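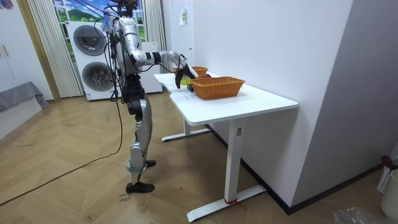

Re: [workshop-robots] Sorting into two baskets, notes from our build

Hello all,

Thank you for the answers to my first message. I reply below the quoted parts. Please excuse my English, I write slowly and with a dictionary.

> I have read your post about the sorting task in the shared workshop.
> Two questions. Why do you write the basket names on the table and not
> print proper tags? And do you tell the robot where the baskets are, or
> must it find them? In my garage I have only one small arm, so I would
> like to copy the easy part first.

The names on the table are for the humans. There are several of us who use the desk, and in the first month each person had an own opinion of which basket is which. Half of our errors in the log were human errors. Now the word stands in front of the basket, in marker, and the discussion is finished. Printed tags we had before, but the corners lifted up and the fingers caught them.

For your second question: the basket positions are not fixed in our program. At the start of each run the head camera takes one picture, and from this picture we compute the center of each rim. I recommend that you begin with fixed positions and change to this later. With a small arm it will save you many evenings. 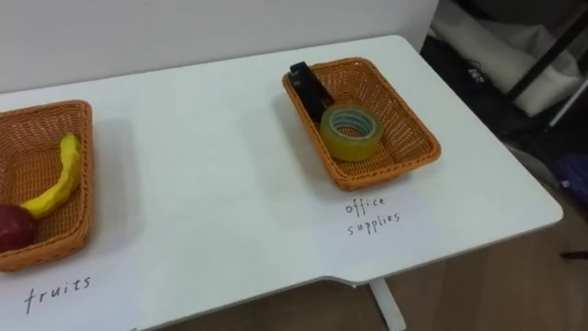

Both baskets from the head camera, with fruit on the left and the stapler and tape in the other.

The clear tape is the hardest object we have. The depth values go through it or jump to the surface behind it. We tried a matte spray on one roll and it became easy, but then it is not a fair test any more, so we went back to the normal roll. If somebody has a good method for clear objects with an ordinary depth camera, I would be glad to read it.

> How do you hold the wrist angle for the banana? Mine always pushes it
> away before the fingers close.

We had the same problem for a long time. Three changes helped us:

1. Come from above, and stop 40 mm over the object with the fingers already open. Wait there until the arm does not swing any more. We wait less than one second.

2. Take the middle of the banana and not the center of its bounding box. Because of the curve, the center of the box can be on the bare table. I have lost a full evening before I understood this.

3. Go down slowly for the last part and close both fingers with the same speed. On our first version one finger was faster and it worked like a small broom. 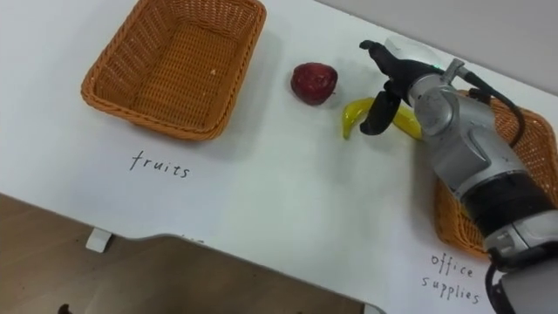
Gripper open over the banana, apple beside it.

> Did you keep numbers?

Yes, but please read them with care. We have 658 attempts in the log, with all objects together. In the newest version 79 percent ended in the correct basket. The apple is better than this and the tape is much worse. I will put the log file in the Nakik folder when I have cleaned the column names, which are at the moment half in my language and half in English.

About parts: the desk came to us from Sidel, who closed their small office upstairs, and I like it because it is stiff enough. The previous table moved a little each time the arm stopped, and then all our calibration was for nothing. If you build on a light table, please fix it to the wall before you search for mistakes in the software. The cable extensions are from Kramer. Buy them longer than you think. Ours were too short by a hand width and we had to order again.

One open question to the list. When the camera looks from a different side, the tabletop changes its brightness very much, and our threshold for the basket rim fails. At the moment we set it by hand in the morning and again at 3 in the afternoon. Provedness, the small checking script which was shared here in September, warns us when the rim is not found, but it does not repair anything. Does somebody use automatic exposure together with a fixed threshold, and is it stable for you?

I can also send the code for the basket centers. It is short and not beautiful. Write to me directly or here on the list, both is fine.

With friendly greetings from the workshop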